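My club has changed managers again, which makes 5 in the time I've owned the same raincoat. Girwood Town let the last one go in the parking lot after an away game, if the message boards are to be believed, and I have chosen to believe them for the sake of the story.

The official statement thanked him for his efforts. It ran to two sentences, and one of them was about season ticket renewals. He had been in the job 113 days. I have had colds that felt longer, though none that cost me as many points against Mestier.

I should say that I liked him. He gave odd, sulky press conferences where he stared at the table and said the lads had trained well. They always trained well. If there were a league for training we'd have been promoted by Christmas, with a parade. The trouble came at three o'clock, when somebody let another team onto the grass.

What finished him was the back line. We started the season with a back four, went to a back five in the fall, and by the Curitz game I'm fairly sure we had a back six and a goalkeeper who wanted to join them. We lost that one 2–0 anyway. Both goals were headers from corners, with most of our payroll standing in the box admiring the flight of the ball.
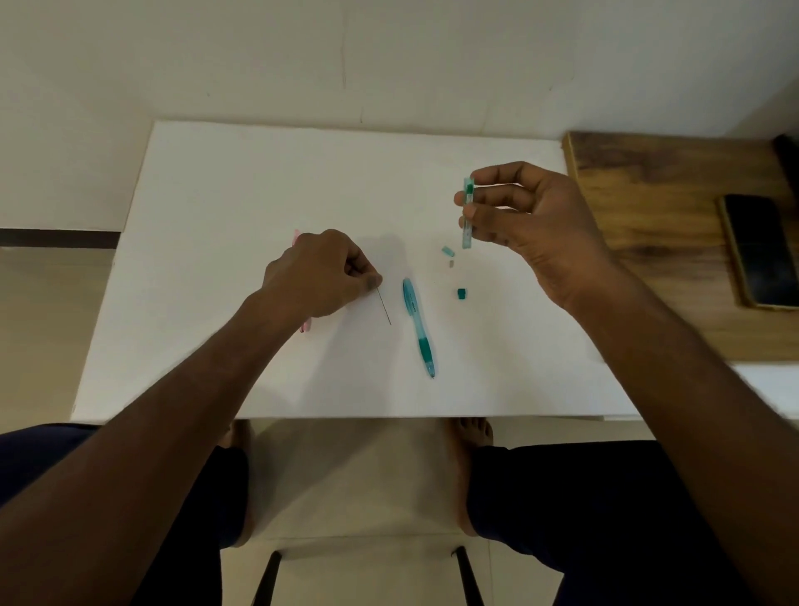 Does a new manager really make a team better?

For a few weeks, usually. Players who had been sulking start running again, the fixture list tends to ease up after a bad stretch, and everyone calls it a bounce. After that you're left with the same squad and a different coat on the touchline.

We had our bounce last time, for the record. Three wins in a row, and a guy in my row started pricing hotels for the cup final. Then Sampaio came to our place and took us apart before I'd finished my pie. The hotel guy now leaves at 70 minutes to beat the traffic.

The new man arrives with a reputation for discipline. The one before the last one had that too, and he fined the squad for being late to breakfast while we slid to 13th. I don't know what the connection is between eggs and defending corners, but I'm open to hearing it. He has already said he wants us to play "on the front foot," a phrase every new manager uses and every old one has stopped using by June.

I've renewed, obviously. Same seat, behind the same pillar, for about the price of a decent used bicycle. First home game is Mestier again. I'm told the lads are training well.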